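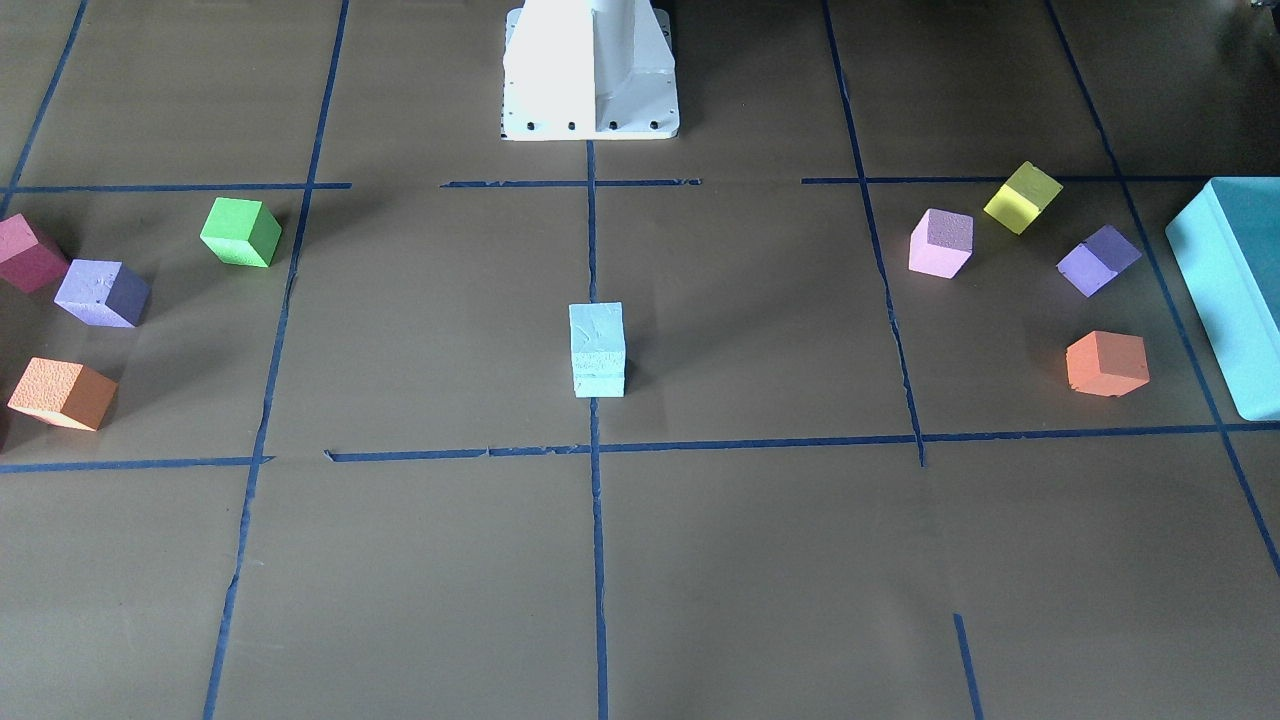 Figure 3. Workspace for the gripper comparison, before a trial. Foam cubes, one upright light blue block, and the teal box at the far right.

4.2 Comparing the two grippers on foam

I'll start with the table, because most of what went wrong in the first month went wrong there and had very little to do with the grippers. The surface is brown paper with strips of dark blue tape on it (Figure 3). The tape splits the paper into big cells, and each cell got a letter in our log so that I could write "orange, cell D, rotated" and still know a week later what I meant. The lines are not straight. I laid them by hand, a few of them slant on purpose to follow the edge of the arm's comfortable reach, and the long one across the middle wanders a little. None of this bothered the controller, which never uses the tape for anything. It's there for the person resetting the objects.

The two grippers were the Dillberg parallel jaw, which we already owned, and the Siriwardena soft two-finger, which we bought for this study. Both went on the same arm with the same wrist plate, and both were driven by the Grillard controller at its stock settings. I was tempted to tune the Grillard for each gripper (and I did try it on the side, see 4.4), but then you end up comparing my patience on two different afternoons, so all the numbers in this section are stock.

We ran 400 pick attempts in total, split evenly between the grippers. An attempt counted as a success if the object was lifted clear of the paper, carried over the rim of the teal box, and released inside it. Touching the rim on the way was fine. Knocking over a neighbor was fine too, as long as the target made it, though I logged those separately and I'll come back to them. Of the 400 attempts, 292 succeeded.

I expected the soft fingers to win on foam and they did, but by less than I would have bet. The cubes are squishy and a bit pitted, and the parallel jaw simply digs in and holds. Where the jaw lost ground was on rotated cubes. If a cube sits diagonally to the jaw and the wrist estimate is off, the flat fingers land on two opposite edges, the cube spins as they close, and about half the time it squirts out sideways. The soft fingers wrap around the edge and don't care so much. You can see in Figure 3 that several of the cubes are turned this way or that; we kept it like this for every layout, since a table full of neatly squared-up cubes would have made the jaw look better than it is.

The light blue block was its own little adventure. Standing on end it is taller than it is wide, and it was the only object that either gripper could miss by tipping it. The Dillberg tipped it when one finger arrived early. The Siriwardena tipped it less often, but when it did grab the block it tended to grab high, and then the block would swing on the way to the box! I slowed the carry by 30 percent for both grippers after the pilot runs and the swinging mostly went away. The pilot runs are not in the 400.

Next, the neighbors. Across the whole study I logged 16 attempts where the gripper pushed a second object into a different cell. Nearly all were with the soft fingers, which are wider when open and need more room around the target. In the layout in Figure 3 the cubes on the right sit in a loose arc with a fair amount of paper between them, and neither gripper had trouble with that. The tight layouts, with two cubes close enough that only one finger fits between them, are where the jaw earned its keep. If your bin looks more like the tight layouts than like Figure 3, I'd go with the jaw and live with the spinning.

Color turned out to matter more than I planned for. We have repeated colors in the set, two orange cubes and two purple ones, though the pairs don't match exactly in shade. The command sent to the system was just "orange" or "purple," and either cube of that color was accepted. My first version of the color thresholds was picked on the more saturated orange, and it would sometimes skip the salmon one completely. That is a perception failure and no gripper should be blamed for it, so I widened the thresholds and reran every affected attempt with both grippers. I mention it mainly because my early internal report, which a few people have seen, has the old numbers.

A note on the camera. It is fixed and looks down at the table at an angle, so an object standing tall hides a bit of whatever is behind it. The Zasell mount we used has a friction joint that sags over a long session. I re-checked the calibration at the start of each block of trials and again at the end, and threw out one block where the two checks disagreed. A mount with a locking joint would have saved me that, and the replacement is on order for the October runs.

Fingertip wear was hard to judge. The soft pads picked up foam dust and got slicker, and wiping them with a damp cloth brought the grip back. I wiped them between blocks and never during one. The jaw pads looked the same at the end as at the start, at least to my eye, and I didn't measure either set. The per-object results for both grippers are in Table 2, and the drops during carry are broken out in the last two columns.

Posted 2019-09-20 by the Gripper Bench author

Related items
Setting stock limits on the Grillard controller
Siriwardena soft fingers: pad cleaning notes
Camera mounts that sag, and what to do about them
Dillberg parallel jaw on rigid parts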